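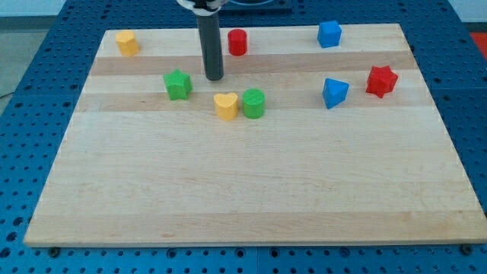 R. Baranauskienė

Nurseries and playgroups across Navdale are to be given new sets of plastic shape blocks under a scheme announced on 16th April, and the claims being made for them are large ones for such small toys.

The scheme is called Stenenell. The supplier, Tratis, will deliver 763 sets, with the first boxes due at the start of the summer term and the last by November. Each setting gets a bag of blocks in red, yellow, green and blue, a maple board to put them on and a printed guide for staff. The guide is where the trouble starts.

According to the announcement, children who use the blocks will be "school-ready in shape and colour" after two terms. It does not say how that would be measured, or what the children would have known after two terms without them. Most of us picked up red and green from coats, cups and traffic lights, and it cost the ratepayer nothing.

As toys, there is little to complain about. The colours are plain and strong. The shapes go a bit further than the usual square and circle, taking in a heart, a five-pointed star and a six-pointed one, along with cubes, cylinders and a yellow block with a pentagon for its outline. Colours are repeated on different shapes, so there is a red cylinder as well as a green one, and a yellow heart as well as the yellow pentagon. A child asked for "the yellow one" has to stop and ask which. That is a decent bit of thinking for a three-year-old, and I suspect that staff who have ever emptied a toy box on to a carpet had come up with it already.

The board is harder to explain. It is a handsome thing, made in strips of pale and slightly darker wood, and it would look well in most kitchens with a loaf on it. It is, in fact, a cutting board. Tratis calls it a "play surface" and says that it "brings focus to the activity". A tea tray would bring focus to the activity too, and it has a rim, which matters when the toys include things that roll. A cylinder knocked on its side is not going to stay on a flat board for long.

Then there is the size of the blocks. They are small, and anyone who has worked with under-threes will want to know how small before a bag of them goes anywhere near the baby room. The announcement says the sets are meant for children aged 3 and over. Many of the places getting them take children from much younger than that, often in the same room. Asked whether separate storage would be supplied, the scheme's office said that settings "will have their own arrangements". No doubt they will, and no doubt they will have to pay for them.

The one figure offered in support of all this is that more than 70 per cent of staff who tried the blocks said children "enjoyed" or "greatly enjoyed" them. The scheme's office could not say how many staff had been asked. Children also enjoy saucepan lids and the box the blocks came in, so the bar is not a high one.

The cost has not been published. The office says that the price per set is a matter between the scheme and the supplier, and that the total will appear in the yearly accounts. Several playgroups in the outlying villages have been asking for money to mend heating and replace worn-out outdoor toys. They have been told that Stenenell money is set aside for Stenenell and cannot be moved.

None of this will bother the children, who will sort the blocks, stack them and put the heart somewhere it cannot be found. Whether they do it any better on a maple board is a question the scheme might have tried to answer before ordering 763 of them – a review is promised, but no date has been set for it.

Settings that do not want a set can turn it down by writing to the Stenenell office in Navdale before delivery. The form for doing so was not yet on the scheme's website when this went up.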